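MEDIA RELEASE – for use from Saturday

Posard opens kitchen demonstration library to Canadian labs

Brenunance is putting its Posard set up for download this weekend. 3,938 demonstrations, every one driven by a person over remote control. No scripted paths. Drawers, plates, cutlery, the fiddly stuff.

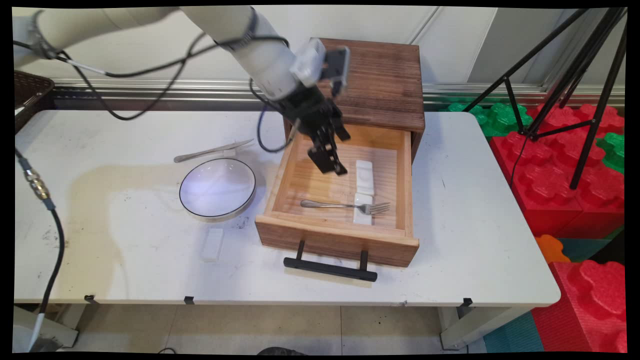

What's in it

Table view and wrist view for each run. Operator's hand motions logged alongside the arm's. 2,616 runs are cutlery tasks, the rest are blocks and dishes. Failed grabs are left in and labeled as failures – labs asked for them, so thier in.

Knives took the longest to teach. A thin blade gives the operator very little to grip, and the wrist view does most of the work.

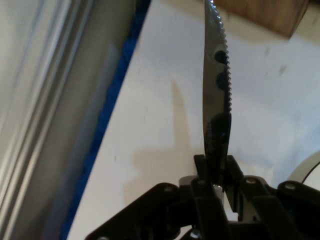 Bülent Güler says he would take fifty clumsy human runs over one perfect one, and that his own group at Bloxham plans to train on the failures first.

Access

Free for research. Commercial licences by by request. Operator training days start in November, nine seats each.

Media contact: Jarmila Slanina, Brenunance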